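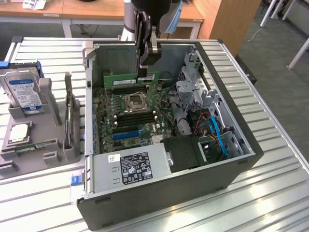 Thema: Neue Off-Stimme bei "Villa Requena" – muss das sein?

Forum > Fernsehen > Reality & Shows

Sofakissen_links schrieb am 2. September 2023:
Ich habe gestern Abend den Auftakt der neuen Staffel gesehen und sitze immer noch leicht beleidigt da. Die Kandidaten sind, wie sie eben sind (braun, laut, beruflich "was mit Content"), damit war zu rechnen. Aber wo ist der alte Sprecher hin? Der Mann hat einen Streit um Hafermilch kommentiert wie den Untergang Karthagos. Jetzt redet da jemand, der klingt wie die Durchsage im Möbelhaus, kurz bevor der kleine Fahrer seine Eltern sucht.
Weiß jemand, ob das so bleibt?

Nachtprogramm schrieb:
Bleibt so. Clistano produziert das ja jetzt selbst, und die nehmen für alles dieselbe Stimme. Hör dir mal "Ekari – Insel der Ex-Partner" an, derselbe Tonfall. Wenn da einer heult, denke ich jedes Mal, gleich kommt der Wetterbericht.

mortadella_royal schrieb:
Gegenrede. Der alte Sprecher war in Staffel eins toll und danach nur noch verliebt in seine eigenen Wortspiele. Man konnte ja keinem Gespräch mehr folgen, weil ständig einer dazwischenkalauerte. Die neue Stimme lässt die Leute wenigstens ausreden. Dass sie nichts zu sagen haben, ist ein anderes Problem.

Sofakissen_links schrieb:
@mortadella_royal Ausreden lassen?! In der Poolszene schweigen sich zwei Leute mehr als sieben Minuten lang an, und das ohne jeden Kommentar. Ich habe zwischendurch den Router neu gestartet.

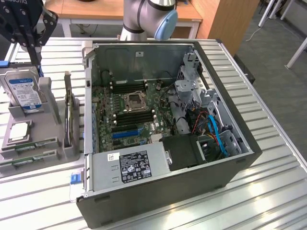 Offener Tower, CPU-Sockel leer

mortadella_royal schrieb:
Das war die beste Szene der Folge. Zwei Menschen, denen auffällt, dass sie sich für eine Sendung ineinander verguckt haben und jetzt beide keinen Text mehr haben. Großes Kino. Da braucht es keinen, der "Ebbe im Becken" drübersagt.

Nachtprogramm schrieb:
Er hätte "Funkstille im Flachwasser" gesagt, und ich hätte gelacht. Ich stehe dazu.

Untertitel_an schrieb:
Ich gucke das grundsätzlich ohne Ton, beim Bügeln. Die Untertitel bei Dorkimov schreiben übrigens bei jeder Szene "spannungsvolle Musik", auch beim Frühstück. Für mich hat sich also nichts verändert.

Fernbedienungsfee schrieb:
Kurze Zwischenfrage, läuft die alte Staffel noch irgendwo? Bei Dorkimov finde ich nur die neue und so ein Special, in dem sie sich alle versöhnen.

Nachtprogramm schrieb:
Die alte ist im Juli rausgeflogen. Das Special würde ich lassen. Zwei Stunden Stuhlkreis, und versöhnt hat sich am Ende nur die Moderation mit dem Teleprompter.

Fernbedienungsfee schrieb:
Schade. Dann eben doch die Insel.

mortadella_royal schrieb:
Die Insel ist schlimmer. Da stellen sie jetzt sogar die Abschiede am Steg nach, man sieht es am Sonnenstand. Erst Mittag, dann Abendrot, dann wieder Mittag, und immer derselbe Koffer.

Sofakissen_links schrieb:
Der Koffer hat mehr Ausstrahlung als der halbe Cast. Von mir aus kann der auch gern das Sprechen übernehmen.

Untertitel_an schrieb:
[spannungsvolle Musik]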